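Kurzzeitprogramm bringt Studierende aus vier Ländern an die Hochschule Arruda
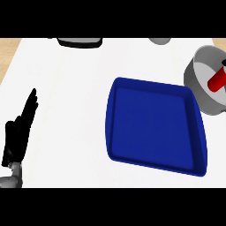 Blaues Tablett auf weißem Tisch, Computergrafik.

Mo., 22. April — Die Hochschule Arruda hat zum zweiten Mal eine Gruppe internationaler Gäste zu einem zweiwöchigen Kurzzeitprogramm empfangen. 12 Studierende der Partnerhochschulen nahmen an Lehrveranstaltungen, Sprachkursen und Exkursionen teil. Beworben hatten sich 75 Personen, die Auswahl traf das International Office gemeinsam mit den Heimathochschulen.

In der ersten Woche stand der Unterricht auf dem Campus im Vordergrund. Vormittags besuchten die Gäste einen Deutschkurs auf zwei Niveaustufen, nachmittags Seminare zu Stadtentwicklung, Wasserwirtschaft und Regionalgeschichte. Die Seminare wurden auf Englisch gehalten und standen auch den Studierenden der Hochschule offen. Jedem Gast war für die Dauer des Aufenthalts eine Tandempartnerin oder ein Tandempartner zugeteilt.

Die zweite Woche führte die Gruppe unter anderem nach Trusell, wo sie das Stadtarchiv und das Klärwerk besichtigte. Ein weiterer Tag war für den Besuch des Unternehmens Konus vorgesehen. Dort informierten sich die Teilnehmenden über Praktika und Abschlussarbeiten für ausländische Studierende.

Zum Abschluss stellten vier Arbeitsgruppen im Hörsaalgebäude ihre Projektergebnisse vor. Eine Gruppe hatte die Busverbindungen zwischen Campus und Innenstadt untersucht und schlug eine spätere letzte Abfahrt an Werktagen vor. Die Teilnahmebescheinigungen überreichte Programmleiterin Saodah Latuheru. »Zwei Wochen sind kurz, aber für viele ist es der erste Aufenthalt an einer Hochschule im Ausland«, sagte sie. Mehrere Gäste hätten sich bereits nach einem ganzen Austauschsemester erkundigt.

Das Programm ist für die Studierenden gebührenfrei. Unterkunft und Fahrten wurden aus Mitteln der Förderlinie Skustoseo bezahlt, für die Verpflegung erhielt jeder Gast einen Zuschuss von 200 Euro — die Anreise mussten die Teilnehmenden selbst tragen.

Im November reist eine Gruppe aus Arruda zum Gegenbesuch an eine der Partnerhochschulen. Bewerben können sich Studierende aller Fachrichtungen ab dem dritten Semester. Die Unterlagen sind beim International Office erhältlich.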